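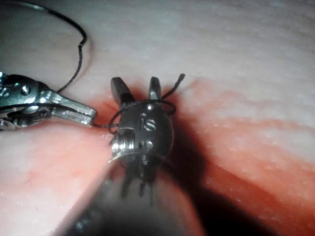
I have a new obsession and it is darning socks. I know! A year ago I would have thrown out any sock with a hole in the heel without a second look, and now I go through the laundry hoping to find one (my own drawer is running low on candidates, so I've started eyeing everyone else's).

It started with a pair of gray wool hiking socks I bought on a trip to Skatov. They were the warmest things I owned and they lasted through three winters before the left heel went. I put them in the trash, took them out again, and left them on the dresser until November, when it got cold enough that I missed them. So I looked up how to darn, found a wooden mushroom at the Canpolat thrift store, and sat down one evening after dinner with a needle that was much too small.

That first darn was awful. I pulled the yarn tight on every pass, the way you would sew on a button, and the whole heel puckered up like a raisin. I wore it anyway. By lunchtime there was a lump under my foot that felt like walking on a pea, so out it all came with the scissors, and the second try was already so much better that I was hooked.

What I love is that darning is really just weaving on a tiny scale. You lay a row of threads up and down across the hole, starting well out in the good fabric, and then you go across, over one, under one, over one, under one, and on the way back you swap. At every turn you leave a small loop, because wool shrinks a bit in the wash and the loop gives it somewhere to go. And then there's a little square of cloth where there used to be nothing! I still get a kick out of it every single time.

A few things I've picked up, in no special order:

Start before there's a hole if you can. Hold the sock up to a window and look for the thin places. A worn spot takes me one song on the radio, and a real hole takes most of an album.

Use a blunt needle. A sharp one splits the yarn you're trying to go under, and then you get a fuzzy mess that won't lie flat. Mine is a long tapestry needle with a big eye, and I can thread it without my glasses.

Match the thickness of the yarn, and don't fuss about the color. I went through a phase of trying to make my darns invisible and it took all the fun out. Now I use mustard on gray, red on navy, whatever is in the basket. My favorite pair has a bright green heel on one foot and a pink toe on the other, and I have been known to take my shoes off at people's houses a little sooner than I need to.

Pick yarn with some nylon in it for heels. Pure wool is lovely but it wears through again fast if you walk as much as I do. The one I keep going back to is a sock yarn from Sadberg, sold in little cards of 52 yards, and one card has done more heels than I expected. They have it in a rusty orange right now – I bought two.

I've kept a list on the inside of the pantry door (next to the one for freezer soup) and as of last night I'm at 60 mended socks. That includes some repeats. One poor brown sock has been on there four times and is now more darn than sock, and I'm fonder of it than of anything I've bought new this year.

Elbows are next. There's a cardigan in the hall closet with both elbows gone, big ragged ovals, and I've been putting it off. A sock sits nicely over the mushroom but a sleeve wants to slide around, and the knit is much finer. I tried a practice patch on an old sweater using a jar lid under the fabric and it came out pretty flat, so I'm going to go for it. I may try Swiss darning around the edges too, where you trace over the old stitches with new yarn. I've only done that on a mitten so far and my lines wandered, but the mitten is warm.

If you've been thinking about trying this, do it with a thick sock you don't care much about, in good daylight, with yarn in a color that shows up well against it. It's so much easier when you can see which thread is over and which is under. And leave those loops at the ends – I can't say it enough.

I'll post the cardigan when it's done, lumps and all. In the meantime, does anyone know of a good way to fix the ribbing at the top of a sock? Mine goes all loose when I darn it and then the sock slides down inside my boot. I've tried a smaller needle and I've tried elastic thread, and neither one has held past the second wash.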